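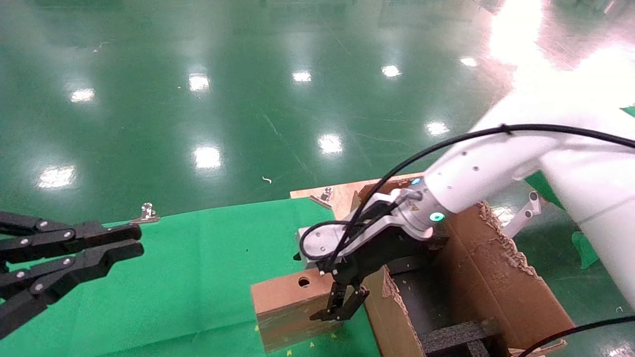 The drilled block on the green mat, clamps close by.

Green Mats, Clamps and Blocks: Your Questions
Reading time: 2 min

Why cover a table in green cloth at all?
I love this one! Small wooden parts scratch easily, and a soft top forgives a lot. Brown wood also stands out beautifully against bright green, so you spend less time hunting for pieces.

Does the mat slide around?
It will if you let it. We put little metal clamps along the edges and pull the cloth snug before tightening. A few soft creases are fine — just smooth the spot where you plan to stand a block.
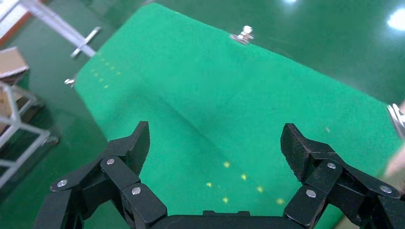 Check the clamps again after lunch, especially if people have been leaning on the tables. A quarter turn usually does it.

What are the yellow specks?
They drive Lena Makowska crazy, but I've grown fond of them. Leave them alone. Picking at felt makes it fuzz up, and the cloth works just as well with dots on it.

Do I need proper bins for the blocks?
Nope! A plain corrugated box is wonderful. It's light, it's free, and you can write on it. Lay flat blocks crosswise so there's an edge to grab.

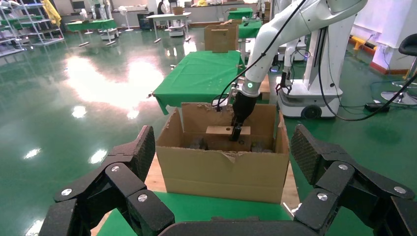

Ragged rims don't bother me either. I keep a box going until the bottom sags, then flatten it for recycling and start another. We went through 5 last February at Driltden.

Can I wash the cloth?
Shake it outside first, then cold water and a line to dry on. Skip the dryer, please.

Questions? Write to Annick Desjardins, Iltutgate, Box 1212 | Back to top

Comments (2)

Kvido Michalík: Clamping before smoothing was my mistake for months. Thank you!

Yaqin Hao: Does cold water get sawdust out too, or should I vacuum first?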